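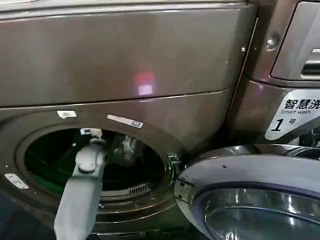 # About Kellard

Kellard makes dust sheets, stair covers and masking paper for people who are about to make a mess indoors. We have been at it for 17 years, in a unit on the Fellgate estate that has never once been decorated.

The firm began with a cream stair carpet and a tin of dark green gloss. The carpet belonged to a customer, the gloss belonged to us, and for one afternoon they were the same thing. We were painters then. We paid for the carpet, and over the following winter we spent more evenings than was healthy laying different cloths over offcuts and tipping paint on them. Our families were patient to begin with.

The cloth we settled on became the Grivlow sheet, and it is still most of what we sell. It is heavy cotton twill on top with a thin backing underneath, so a spill has time to be noticed before it gets anywhere expensive. It comes in 4 sizes. The largest covers a decent sitting room and takes two people to fold, or one person and some language.

## What we sell

- **Grivlow dust sheets**, for floors and for furniture too heavy to shift
- **Barredo stair runners**, narrow, with a grippy back, sold by the length
- **Masking paper and tape**, in the widths decorators ask for and one width they don't, which we ordered by mistake and have grown fond of
- **Door covers with a zip**, for keeping plaster dust in the room where it was made
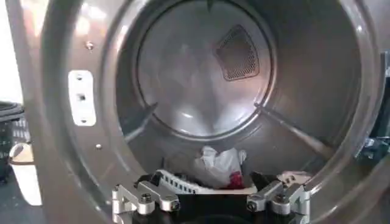 The Barredo runner took longer than it should have. Our first version gripped the stairs beautifully and then declined to come off them. The second came off with no trouble at all, generally while someone was standing on it (one of us, on the test staircase, with a mug). The third is the one in the shop. If you bought one of the early ones before we changed the backing, get in touch and we'll swap it, however long ago it was.

## How we work

There are six of us. Everything is cut and hemmed at Fellgate, and whoever packs your order has probably hemmed part of it. We are slow in August, when half the trade decides to paint schools and the other half goes on holiday and rings us from the beach.

We sell to decorators, plasterers, letting agents and a steady number of people doing up a spare room who have read too much about plastic sheeting. Prices are the same for everybody. Trade accounts get thirty days to pay, and a calendar at Christmas if we remember to print it.

Last year we sent out 1,693 parcels. A few went to the wrong address, and one came back with a thank-you note and a different firm's dust sheet inside. We still have the sheet. It's quite good.

## Repairs and returns

Unused sheets can come back within a month. Used ones can't, though you are welcome to send a photograph if the pattern is interesting. We re-hem any Grivlow sheet for the price of the postage, provided it has dried.

## Visiting

The trade counter is open on weekday mornings. Follow the estate road past the tile warehouse and look for the blue roller door. Please ring the bell twice, as the sewing machines drown out the first one. Parking is free and rather tight, and the bollard on the left has won every argument so far.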